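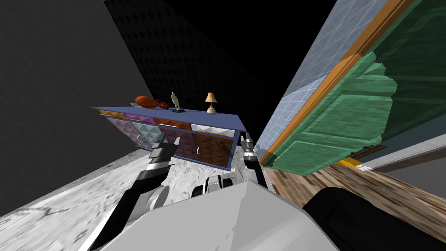
Ladari open day at Brultdale, anyone else go?

tinplate_joe
Posted 12/10/23

Went to the Ladari open day yesterday. The pitch was a two-armed house robot that learns chores in simulation first and then does them for real. They had a big screen with the simulated version and a small pen with the real machine in it. I stood there for most of the afternoon and I'm not sold.

The sim stuff is all drawers and cabinets. Every room comes up with random colors and textures, so you get a purple cabinet door with studs on it next to a glass one, a pink drawer, a marble floor that turns into wood planks. Fine, I get the idea, you mix it up so the robot doesn't learn one kitchen by heart. But the guy kept saying "3000 rooms" like that settles something. 3000 rooms of what? It's furniture with a lamp on top.

mkay_weld
Same impression. The real one opened a drawer while I was watching, on the second try, and the drawer was plain white with a handle you could have hung a coat on. I asked if we could swap in a different drawer and was told the schedule was tight.

Ladle
You two are being hard on them. I talked to Erlinda Dumlao, she runs the training side, and she was pretty straight about it. She said 81 percent on drawers in sim and she would not give a number for the real robot because they hadn't run enough trials. I'd take that over a made-up number.

tinplate_joe
81 percent in sim is the number on the banner though. The part about not having a real one was not on the banner.

Ladle
Banners are made by marketing. You know this.

mkay_weld
So who do we complain to, marketing?

corrigan_b
I work in a cabinet shop so I went to look at the hardware. My problem with the sim is the handles. That brown door has two curved pulls side by side near one edge. I have never hung a door like that and never been asked to. If you're going to train on 3000 rooms, get somebody who has built one piece of furniture to look at them.

Ladle
I think the weird ones are the point. If it can cope with a door no one would build, a normal one is easier.

corrigan_b
Is it easier, or is it just different? Real drawers stick. They swell up in September and you have to lift and pull at the same time. I asked if the sim had sticking drawers and the answer was "friction is a parameter." OK. What's it set to?

Waltden_Rob
Did they do the thing with stuff on top? At the spring one the real robot bumped the table and a cup went over, then they wiped the table down and moved on.

mkay_weld
Nothing on top of the real one yesterday. On screen there's a lamp and a little white figurine and some red things. Convenient.

Waltden_Rob
Yeah that figures. I want to see it shut a drawer with a lamp standing over it, in a real room.

Ladle
They said Ko would have that at the next one. Ko is what they're calling the new gripper.

tinplate_joe
They said "should." I wrote it down. Parking was $11 by the way, and the coffee ran out before the second demo.

corrigan_b
I'm going to the next one and I'm bringing a drawer.

Ladle
Email Erlinda first. She told me they take requests if you give them a couple of weeks.

corrigan_b
Sent her one this morning with the measurements. Will post if I hear back.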